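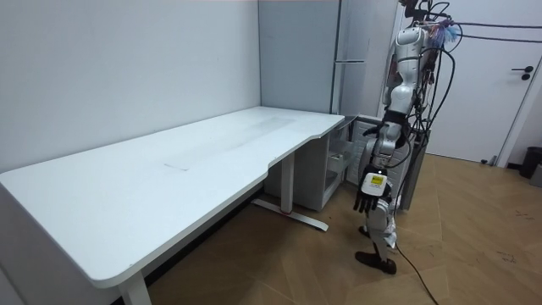
Subject: Re: [hands-and-arms] Curkon vs Ganico hands, anyone run both?

Sorry for the slow answer, have been on the road. Short version first, then the details for whoever wants them.

Short version: keep the Ganico for drawers and handles, try the Curkon if you mostly do small stuff on a table. Don't mix them on one robot unless you enjoy pain.

Baptiste Leblanc wrote:

> Hi all,
> We have money for one pair of multi-finger hands and have to pick by
> Thursday. The candidates are the Curkon and the Ganico. Our tasks are
> boring: pull a wire basket out of a cabinet, put it back, open a door
> with a lever handle, wipe a desk. Full humanoid, not a bench arm.
>
> Three questions.
> 1. Is the Curkon really as fast as people say, and does the speed
> matter for this kind of work?
> 2. How bad is the wrist adapter business?
> 3. Did anyone get either of them going on the Hiebert controller
> without rewriting the driver?
>
> We could also just stay with two-finger grippers. Talk me out of it or
> into it.
>
> Baptiste

1. Speed. Yes it's faster, you notice it right away. Full close on the Curkon is done before the Ganico is halfway. Did it matter? For the basket, no. The arm is the slow part, always. Where it did matter was regrasping, when a finger slips off the wire and you want to close again before the basket tips. Even there I ended up turning the speed down becuase the fingertips were bouncing off the wire.

We logged 604 basket pulls in January, split between the two hands, same arm, same start pose. Ganico came out ahead but not by a mile. Most of the Curkon misses were one thing: index finger goes through the mesh, middle finger lands on top of the wire, hand reports a solid grasp, arm pulls, nothing comes. The Ganico has fatter fingertips and just doesn't fit through. Dumb reason to win but it won.

Lever handle: both fine. You can do it with a closed fist, really. Hook and push down.

Wiping: both fine, the Ganico gets warm if you hold the cloth a long time. Give it a break between runs.

2. Wrist. Worse than the sales page says, better than the forum says. The bolt pattern fits. The connector doesn't, so you need the little module between the wrist and the hand, and that pushes the palm farther out than your model thinks it is. Change the tool offset BEFORE the first move. We didn't. Fingertips straight into the desk, 2 bent, ordered spares, waited. Also check the left and right offsets separately, they are not mirror copies in the file we got.

Cables. Leave slack at the shoulder, more than you think, then tie it so it can't get into the elbow. We had the hand drop off the bus whenever the arm came up close to the chest. Blamed the firmware for days. It was the cable pulling tight. If your robot is on a stand check the cable doesn't catch on the stand either when the torso turns.

3. Hiebert. Ganico: yes, worked with the stock driver after changing the bus ID and the timeout. The timeout is 47 ms in our config now, the default was too short and it would fault on every second close. Curkon: no. Somebody at Varnwood has a patched driver, it's what we used, it's OK. Finger order is swapped compared to the docs so thumb is last and not first. Test with one finger at a time and your other hand near the e-stop.

Logging on the Curkon side also writes a line for every tactile frame. One afternoon gave us 3,808 warnings, all the same warning. Turn that off or your disk fills up.

Two-finger grippers: if it's really only the basket and the desk, stay with them. I mean it. They are cheap and you can fix one at lunch. The lever handle is where ours got ugly, the jaws slide off the end and you have to come in at one exact angle. And if anyone upstairs is going to ask for cups or bottles or zippers later then you'll be buying hands anyway, so buy now.

If I had to pick by your deadline I'd take the Ganico pair. Less clever, fewer evenings lost. Ask them for the spare fingertip set in the same order — shipping it later costs silly money.

One thing I haven't tried is the Curkon with rubber caps on the fingertips. Might fix the mesh problem completly. If anybody on the list has done that, please post which caps and how you kept them on.

Config files for both: will put them in the shared folder tonight, the Hiebert one needs a cleanup first, it has our paths all over it. Baptiste, which controller version are you on? The timeout setting moved to a different file at some point.

— R.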